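Clotby heater keeps dropping off the wifi

29 comments · 5 shares

Right, so the Clotby panel heater in my workshop has gone offline again, third Saturday running, and I'm stuck with the app telling me "device not found" (error 700) while I freeze at the bench. The heater itself still works if I press the buttons – it just won't talk to the phone. I only put it in so the place would be warm before I start on any maple! 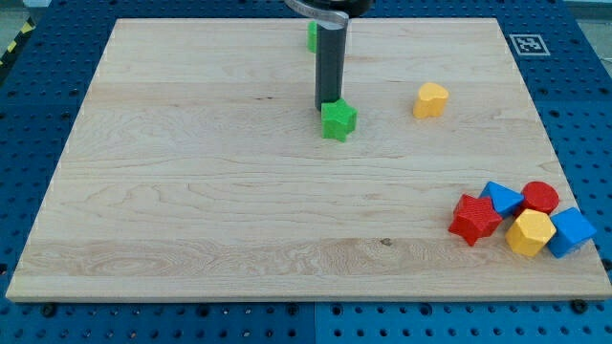 Tried so far

Turned it off at the wall for 5 minutes. Came back, then dropped again by teatime.

Moved the router to the kitchen windowsill, as Teresa Conneely suggested. Better signal, same error.

Split the 2.4 and 5 GHz networks. It's held since lunch, so I'm leaving the ticket open until Monday.

3 shares · Reply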